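Checklist for the packing room and the shared tables, Bimgate building, ground floor
Date of round: 2/5/21
Checked by: Gøran Eklund
Copy to: office at Kirkegaard

I use the same points as last time, with two new ones under Tables. Mark is OK, FIX or LOOK AGAIN. Where I write FIX, somebody must put their initials in the last column when it is done. Please do not put the initials before.

## 1. Doors and ways out

| No. | Point | Mark | Initials |
|---|---|---|---|
| 1.1 | Main door opens fully | OK | |
| 1.2 | Back door opens without key from inside | OK | |
| 1.3 | Floor between door and shelves is free | FIX | |
| 1.4 | Exit light is on | OK | |

**Comment to 1.3:** Three flat boxes from Zerent were leaning on the wall beside the back door. They were not blocking when I came, but they slide easily. I laid them down under the shelf. They should go to the store room the same day they arrive.

**Comment to 1.2:** The handle is stiff. It works with one hand if you push down hard. I would like it to have oil before the end of May.

## 2. Fire

| No. | Point | Mark | Initials |
|---|---|---|---|
| 2.1 | Extinguisher no. 257 on its hook | OK | |
| 2.2 | Needle in the green field | OK | |
| 2.3 | Extinguisher no. 3449 on its hook | LOOK AGAIN | |
| 2.4 | Paper and plastic kept away from heater | FIX | |

**Comment to 2.3:** It hangs correctly but the hook has one screw which is a little out from the wall. I tightened it by hand. It needs a proper screwdriver.

**Comment to 2.4:** Packing paper was stacked against the heater again. The heater was off. The rule is 1000 mm free space on all sides, also in the warm months, so that we keep the habit. I moved the paper to the low shelf.

## 3. Electric

| No. | Point | Mark | Initials |
|---|---|---|---|
| 3.1 | Plugs and sockets without cracks | OK | |
| 3.2 | No extension cord put into another extension cord | OK | |
| 3.3 | Cables not across the walking way | OK | |
| 3.4 | Label printer (Clallix) switched off after use | FIX | |

**Comment to 3.4:** It was on when I came in the morning and very warm on the top. I do not know who used it last and I do not ask. Please look at the small lamp before you go home.

## 4. Sharp tools

| No. | Point | Mark | Initials |
|---|---|---|---|
| 4.1 | Knives with blade pulled in | OK | |
| 4.2 | Box for used blades not full | OK | |
| 4.3 | Scissors in the cup when not in use | FIX | |
| 4.4 | Tape dispensers in the drawer after work | FIX | |

**Comment to 4.1:** We have 5 knives on the list and all were in the drawer. Good.

**Comment to 4.3 and 4.4:** See the picture under section 5. The scissors should stand in the cup with the points down. When they lie together with a notebook and other small things, it is easy to take hold of the wrong end. The teeth on a tape dispenser are also sharp, and people forget them.

## 5. Tables

| No. | Point | Mark | Initials |
|---|---|---|---|
| 5.1 | Table stands steady | OK | |
| 5.2 | Top is clean | LOOK AGAIN | |
| 5.3 | Plastic bags folded and put away (new point) | FIX | |
| 5.4 | Small tools not left on bags or cloth (new point) | FIX | |

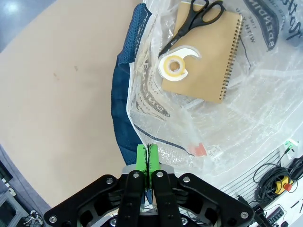

*Points 4.3, 4.4, 5.3 and 5.4: scissors, tape dispenser and spiral notebook with a clear plastic bag, navy mesh bag beside it.*

**Comment to 5.2:** A few faint brown stains on the beige top. I tried with water and a cloth, and they became a little lighter. Use the mild soap and try again, but not the strong cleaner, it makes the surface dull.

**Comment to 5.3:** A clear bag is slippery. If somebody pulls the bag, everything on it comes also, and the scissors can land on a foot. Bags which are still good can be used again, so fold them and put them in the top drawer. The mesh bag can hang on the hook by the shelves.

**Comment to 5.4:** The notebook may stay on the table if it is in use. Scissors and tape have their own places, and the walk is around ten steps.

## 6. First aid

| No. | Point | Mark | Initials |
|---|---|---|---|
| 6.1 | Box is easy to see and reach | OK | |
| 6.2 | Plasters, both sizes | FIX | |
| 6.3 | Eye wash within date | OK | |

**Comment to 6.2:** Only the large ones are left. I have ordered the small ones through the office.

Points marked LOOK AGAIN I will check myself on the next round: 2.3 and 5.2.

G. Eklund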